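Pipette tip rack

A pipette tip rack is a holder in which disposable pipette tips are stored upright, ready to be picked up by a pipette. Racks are used in chemistry, biology and medical laboratories, in schools and in some food testing rooms. The word is used both for the perforated block that carries the tips and for the complete box, made up of the block, a base and a lid.

Construction

The upper face of the rack is a flat plate with round holes set out in straight rows. Each hole is slightly wider than the body of the tip and narrower than its collar, so that the tip hangs by the collar with its point clear of the base. The most common layout has 96 holes in eight rows of twelve, with 9 mm between hole centres. The spacing matches that of the standard microplate and allows a multichannel pipette to take up a full row at once.

Most racks are moulded in polypropylene, which withstands steam sterilisation at 121 °C. Lids are usually clear or tinted, so that the number of remaining tips can be judged without opening the box. Some lids are hinged along one long side – others lift off completely and are laid beside the rack during work.

Tips

Tips are tapered tubes open at both ends. The wide end fits over the nose of the pipette and the narrow end enters the liquid. Colour is often used as a guide to volume: natural or clear for the smallest sizes, yellow for tips up to 200 microlitres and blue for tips up to 1,000 microlitres. The code is a trade habit and not a standard, and makers depart from it. Filter tips carry a porous plug near the wide end to keep aerosol out of the pipette.

Filling and reuse

Tips are sold ready racked, loose in bags, or as stacked refill layers. Loose tips are placed in the rack singly, by hand or with a holding tool. The point is brought over the hole with the tip close to vertical, lowered until the collar meets the plate, and then released. A tip entered at an angle may catch on the rim of the hole or stand proud of its neighbours, and a multichannel pipette will then seat unevenly along the row. Filling normally begins at a corner and proceeds along the rows.

Racks that are to be sterilised are filled first and closed, with the lid left unsealed so that steam can enter. They are dried before storage. Cracked plates and lids that no longer close are discarded.

Teaching use

In teaching laboratories, racking is commonly given as an early exercise in handling small parts. The Brarncombe bench manual, compiled by Cosmin Furtună and revised in September, allots 3 practice sessions to it and asks for 600 tips to be racked before a student moves on to measured volumes. The Wurno refill frame, listed in the same manual under stock number 2063, holds a whole layer above the plate and drops it in one movement – it is not used for the exercise.

See also

Micropipette
Microplate
Autoclave
Test tube rack

Page last revised 2025-01-30
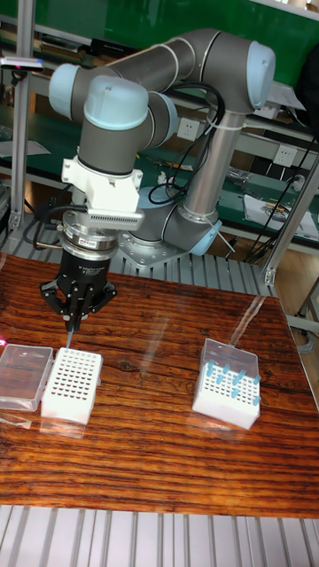
A blue pipette tip held nearly vertical at the corner of a white rack, with a clear plastic lid alongside.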